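Vondgate verschiebt Start der Serie »Ralov« auf September

Der Streamingdienst Vondgate zeigt die Krimiserie »Ralov« erst im September. Ursprünglich sollten die ersten Folgen noch vor der Sommerpause abrufbar sein. Das teilte das Unternehmen am Vormittag mit. Als Grund nannte der Anbieter Verzögerungen bei der Tonmischung und der Synchronisation.

Die Serie spielt in einer Hafenstadt an der Ostsee und erzählt von einer Ermittlerin, die nach Jahren im Ausland an ihre alte Dienststelle zurückkehrt. Produziert wird sie von der Firma Lileo, die für Vondgate bereits den Mehrteiler »Tambunan« hergestellt hat. Dieser gehörte im vergangenen Jahr nach Angaben des Dienstes zu den meistgesehenen Eigenproduktionen, konkrete Abrufzahlen veröffentlichte Vondgate allerdings nicht.

Geändert wird auch die Art der Veröffentlichung. Statt alle Folgen auf einmal freizuschalten, stellt der Dienst zum Auftakt zwei Episoden bereit, danach folgt jede Woche eine weitere. Neue Folgen sind jeweils ab 20 Uhr verfügbar. Bei »Tambunan« war die komplette Staffel noch am ersten Tag zu sehen gewesen.

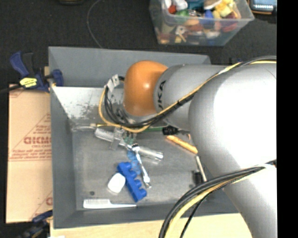

Debora De Luca begrüßte den wöchentlichen Rhythmus. Eine Krimiserie lebe davon, dass zwischen den Folgen gerätselt werde, sagte sie auf Anfrage. Die Verschiebung selbst halte sie für verschmerzbar, solange der neue Termin auch eingehalten werde. Ärgerlich sei eher, dass Vondgate den alten Termin bis zuletzt beworben habe.

Wer wegen der Serie bereits ein Abonnement abgeschlossen hat, kann nach Auskunft des Anbieters wie gewohnt zum Monatsende kündigen. Ein Sonderkündigungsrecht gibt es nicht. Auch eine Gutschrift ist nicht vorgesehen.

Für die Dreharbeiten waren 300 Komparsen im Einsatz, gedreht wurde an 100 Tagen. Ein großer Teil der Außenaufnahmen entstand im Winter. Die Innenräume der Polizeiwache wurden im Studio gebaut und sollen für eine mögliche Fortsetzung eingelagert werden. Über eine zweite Staffel ist nach Angaben von Lileo noch nicht entschieden – die Drehbücher dafür seien aber in Arbeit.

Im linearen Fernsehen wird »Ralov« vorerst nicht laufen. Gespräche mit einem Sender über eine spätere Ausstrahlung bestätigte Vondgate zwar, nannte aber weder den Namen noch einen Zeitraum. Ein neuer Trailer soll im August erscheinen. Der bisherige wurde inzwischen von der Startseite des Dienstes entfernt, weil darin noch der alte Termin genannt wird.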